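Sorting room walk-through, Biwott building, December

I did this one at 6 in the morning with coffee in hand, so forgive the chatty comments. Same list as always, plus whatever I felt like grumbling about.

Exits and walkways
Side door opens fully – OK
Path to the door clear – NO. Two Flunell cartons sitting right in it. I moved them, please don't put them back!
Exit sign lit – OK

Fire and first aid
Extinguisher 13, gauge in the green – OK
Extinguisher tag signed – NO, last month is blank
First aid box stocked – mostly. Out of the small bandages again (I took the last one, sorry)

Electrical
Panel 234 can be reached – OK
Extension cords – one has a nick near the plug. I pulled it and put it in my office
Outlet covers – OK, the new Semimholm ones fit nicely

Work tables

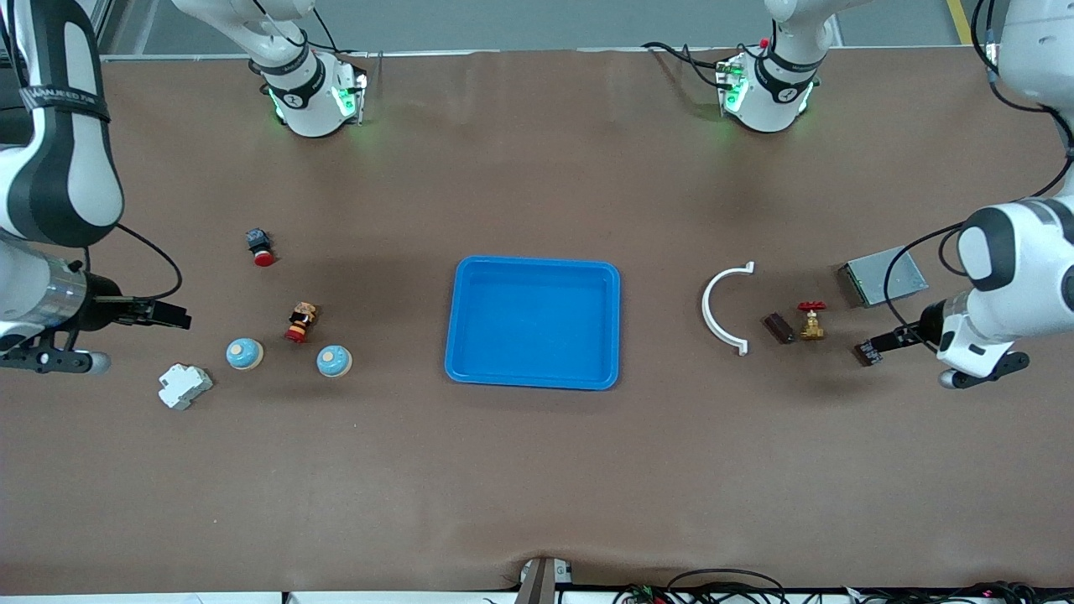
Table coverings are my pet subject, as you all know, and I check them for lifted edges, rips and anything slippery every single time. The brown papery stuff is what we've got on the sorting table, with the blue plastic tray in the middle and the small pieces in a group on either side of it, and I like that layout a lot – please stick with it. Run your hand along the edges before you start and tape down anything that catches your sleeve.

Floor
Mats flat – OK
Spills – none when I looked
Drain cover by the sink – loose, Priltelora ticket 638 is still open

Next check in January. Initial the sheet by the door when you've read this.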